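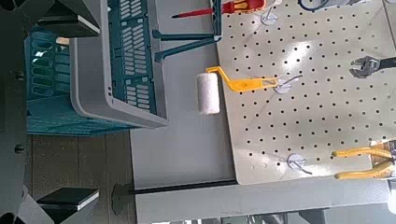
What does the arm have to do at the pegboard? It takes a hand tool off its hook, moves clear of the board and puts the tool back, under the control of the Prultis software.

The exercise was the main item at the Clasness open day on Tuesday, February 22, 2022. The tools are ordinary hardware store stock: a paint roller, a screwdriver, pliers, an adjustable wrench. The tools hang on the pegboard, so the fingers have to close on the handle squarely and lift before they pull. A pull in the wrong direction loads the hook and can turn the tool in the grip.

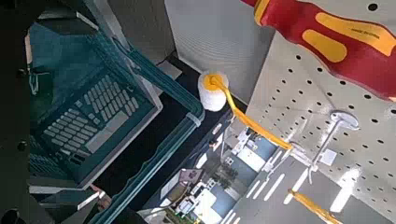

Joris Prins asked whether a rigid rack would be easier to work from, and said his own shop had given up on hooks for that reason. The Clasness team agreed that it would – the hooks were kept as the harder case.

Prultis was trained on 2154 recorded picks, 470 of them from Bangash, the partner site. Wrist camera views are used for the final approach. The visitor group was limited to 11 per session, and the printed handout covers grip force settings and the stop procedure.

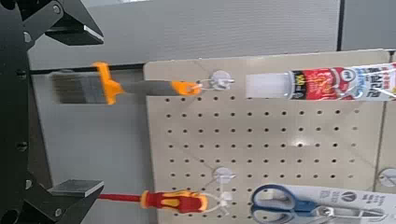

Paintbrush and screwdriver on the pegboard, gripper open.

The next session is in March. Register at the Clasness front desk.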